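Small chairs, loose screws: tighten, glue or toss?
Kids' Furniture > Repairs
Started by nyokabi_b, Aug 8, 2018

nyokabi_b
We have a little wooden chair that has been through two cousins and is now on my son, who treats sitting as a contact sport. The backrest wobbles. I tighten the screws, it behaves for 14 days, then it goes back to leaning like a man at a bus stop. My husband wants to glue the whole thing. I would like to be able to take it apart again someday. Who's right?

Mutua Were
You are, but don't tell him I said so. Glue on a screwed joint means the next repair is a saw. Can we see the back of it?

nyokabi_b
Two round screw heads in the backrest, one near the top edge and one down by the corner. Finish is that honey-orange color every small chair seems to come in.
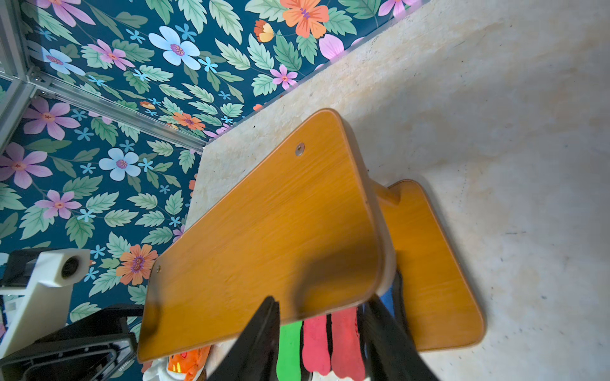

Decha thinks everyone is overdoing it. Wooden toothpick, dab of wood glue in the hole, snap it off flush, put the screw back in. His own kids' chairs have had this done and he's still waiting for the disaster.

Mutua Were
Toothpicks are fine in a picture frame. A backrest gets yanked by a person with no concept of leverage. Drill it out, glue in a dowel, start fresh.

Decha R.
So you want her to buy a drill bit and a dowel for a chair that cost less than either.

Sharon W
I sided with the dowel people until I split a seat doing it. That was in May and I'm still hearing about it at dinner. Toothpick first. You can always drill later — you can't undrill.

esther_rw
Has anyone asked how she's tightening them? I stripped 6 screws on our play table with the wrong size driver before I read the packet. Hand driver, stop when it's snug.

nyokabi_b
I have been using a butter knife.

Mutua Were
I withdraw the drill.

nyokabi_b
Went and found a real screwdriver. The top one took almost a full turn. Toothpick goes in the lower one tonight after bedtime, and the husband is keeping his glue for the bathroom shelf.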